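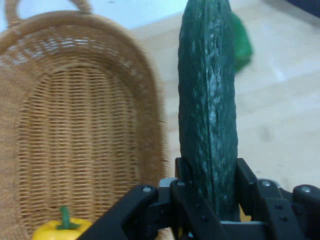 The basket with a yellow pepper and a cucumber.

Gutum woven basket with handles, large size – my review after ten months

I bought this basket in May of last year, and I waited with the review on purpose. Many reviews of baskets are written on the day the box arrives, when every basket is beautiful. I wanted to know how it is when you use it each week for vegetables, and now I can say something.

First, what I was looking for. We have a small kitchen with no pantry. Potatoes, onions, peppers, cucumbers and so on used to live in plastic bags on the counter, and the bags collected water inside. I wanted one big container that lets the air go through, that I can carry from the car to the kitchen, and that does not look ugly if guests come. I looked at three: the Gutum, one from Camacho, and a cheap one from the market in Widcombe. The Camacho was nice but the rim was thin and it bent when I pressed it with my thumb. The one from the market had a strong smell of varnish. So I took the Gutum, large size, natural color. I paid 50 dollars with shipping.

The weaving

The strands run in rows, quite tight, and the color is between light tan and honey. In the shop's photos it looked more gray, so be prepared for a warmer color. I like the warm color more, but my sister-in-law ordered the same one for a gray bathroom and she sent it back.

The body is a rectangle with rounded corners. For me this is the best decision of the maker. A round basket wastes the corner of the shelf, and a basket with sharp corners always breaks there first. Cleaning the corners is also easier, because the brush can follow the curve.

The rim is wide and thick. When I lift the full basket, I sometimes hold it by the rim with one hand under the bottom, and it does not change its shape. But I must say that some strands on the curve of the rim have become paler and a little bit rough. If you wear a wool sweater, it can catch. I cut two small ends with nail scissors in the first month and after this it was better. For this price I would expect the maker to cut them before sending.

The handle

It is a thick, braided loop that goes up in an arch. It is comfortable, much more than the flat handles which cut into the fingers. I have carried 15 pounds of potatoes in it from the car to the third floor, and my hand was fine. I did it once with 32 pounds of apples, only across the yard, and I heard the handle make a noise. It did not break. I would not do it again, and the paper that comes with the basket gives no maximum weight. I wrote to Gutum to ask. They answered after nine days and said "normal household use", so I still do not know.

Using it for vegetables

Peppers and cucumbers stay good in it for several days if the kitchen is not too warm. Cucumbers I stand up along the side, so that nothing lies on top of them. Leafy things do not belong here. Salad and spinach become soft in one day because the air dries them, and I put them in the refrigerator in a box.

Onions are fine, but the small dry skins fall between the strands. You have to turn the basket over and hit the bottom with your hand, outside if possible. Potatoes with earth on them are worse. The earth goes into the weave and stays there. After the first time I started to put a cotton cloth on the bottom, and I wash the cloth every second week. A cloth was not included. Nelau sells a fitted liner for baskets of a similar size, and I tried it, but it is cut too narrow and it slides down from the rim. An old pillowcase works better and costs nothing.

Cleaning

The instructions say to wipe with a damp cloth and dry in the air. I do this, and for the inside I also use a soft brush, the kind for mushrooms. Please do not put it in the bathtub. I did this one time, when a tomato had become bad and the juice went everywhere. The basket needed four days to dry and it had a smell like a wet dog for one week more. I put baking soda inside over the night and the smell went away slowly. The stain from the tomato is still there on the bottom, but it is not seen when the cloth is in.

Size

Measure your shelf before you order! The shop gives the height without the handle, and this information is written only in the small text under the photos. My basket did not fit on the lower shelf as I had planned, and it now stands on the table or on the floor near the door. If you need something for a shelf, the medium size is probably the right one, or a model without the high handle.

What I like
The thick rim and the comfortable handle
Rounded corners
It stands stable, also when it is half empty
Warm natural color

What I do not like
Rough ends on the rim
No liner, no information about the weight
The height in the shop is confusing
Slow customer service

The product page had 147 ratings when I looked before buying, most of them good, and a few people complained that their basket came crushed from the post. Mine came in a big carton with paper inside and had no damage, so maybe the packing was changed, or maybe I had luck.

I give it four stars of five. I would buy it again for vegetables and also for towels, with a cloth inside in both cases. For laundry I would take something with a smoother surface – thin clothes would catch on the rim.

Update, 6 March 2025: one reader asked if the handle has become loose. It moves a little more from side to side than in the beginning, but the braiding is still tight and I continue to use it every week.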